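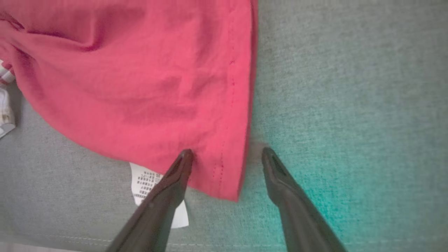

Who Decides What a Factory Makes?
6/27/19

Hi again! Last time I wrote about money, and I got a big stack of letters asking about factories. One came from Divya Shetty's class, and their question was so good that I'm using it for this whole page. They wanted to know how a factory decides how many of something to make.

I used to think somebody just picked a number. Then I got a job at a company called Rellier, which makes lunch boxes, and I found out that picking the number is one of the hardest jobs in the building.

Let's pretend you run the company. (Congratulations!) School starts at the end of summer, and lots of families will want a lunch box. If you make too few, the shelves go empty and kids walk home without one. If you make too many, you end up with piles of lunch boxes sitting in a warehouse, and a warehouse costs money every single day, even when all it does is keep the rain off your stuff.

So you have to guess. Grown-ups in business call this a forecast, the same word the weather people use. And just like the weather people, they get it wrong sometimes!

My first boss was Faith Barasa, and she taught me to start with last year. How many did we sell? Let's say one small shop in Lastengate sold 200 lunch boxes last year. That's a pretty good place to begin. Next you ask what's different now. Did a new school open? Did the other shop in town close? Maybe you think the shop could sell 280 this time. You write that down, and you do the same thing for all the other shops, and then you add it all up. It takes ages. I used to get through a whole bag of pretzels.

After that comes the part where people argue. I mean it, they really do, although mostly in a friendly way.

The people who sell things are called the sales team, and they want plenty of everything. Imagine a customer asks for green and you've run out of green! They hate that. The people who look after the money would like you to make less, so the company doesn't spend it all before anyone has bought anything. And the people who run the machines would love it if you made one color all day long. Changing a machine from green to blue takes 90 minutes, and while they're changing it, no lunch boxes come out at all.

Who's right? Well, all of them, a bit. Somebody has to listen to everybody and then choose. At Rellier that was Erasto Khaemba, the manager of the whole factory. He'd sit there with his tea and ask a lot of questions, and then he'd say the number out loud and we'd all write it down.

One April we got it badly wrong. We made a lunch box called the Muli, with 2 handles, and I was sure kids would go wild for it. They didn't. It was too wide for most backpacks! We sold them cheap in the end, and the next time we had a new idea we made a small batch first and let some kids try it.

TRY IT YOURSELF
Plan a lemonade stand with a friend. One of you is in charge of selling and the other is in charge of the money. Each of you writes down how many cups to make, without peeking. Now compare your numbers and talk until you agree on one.

Words to know
Forecast: a careful guess about what will happen later.
Warehouse: a big building where things are kept until they're sold.
Batch: a group of things made at the same time.

Next time: how does a lunch box get from the factory to the shop? Caroline Massawe drives one of the trucks, and she's letting me ride along.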